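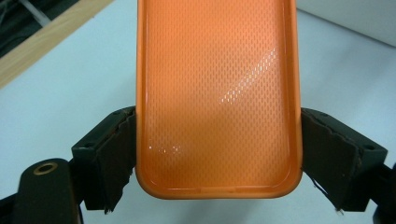 Orange case, inner side, lower end.

1/ Notes on phone cases, from a parts list for the Sinell stall. The orange plastic one first. The inside floor is covered in small oval dimples set in staggered diagonal rows. They aren't holes. The rim is smooth and glossy, and both lower corners are well rounded.

2/ I store cases by camera cutout, then by color. Model names on the bags are often wrong. Stock from Jinditz came with 9 mislabeled out of 60. The cutout is harder to get wrong.

3/ This one has a raised rectangular panel with three large round holes in a triangle: two up top, one centered below. Under them sits a row of smaller openings, two small round ones with a pinhole between. I assume the pinhole is for a microphone.
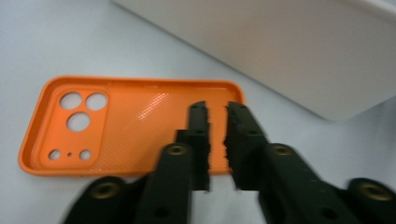
4/ Storage
Flat, inside up, one layer per tray. Label goes on the bag, never on the texture, where glue residue stays in the pattern. Orange is bin 33. Clear cases get their own bin in January.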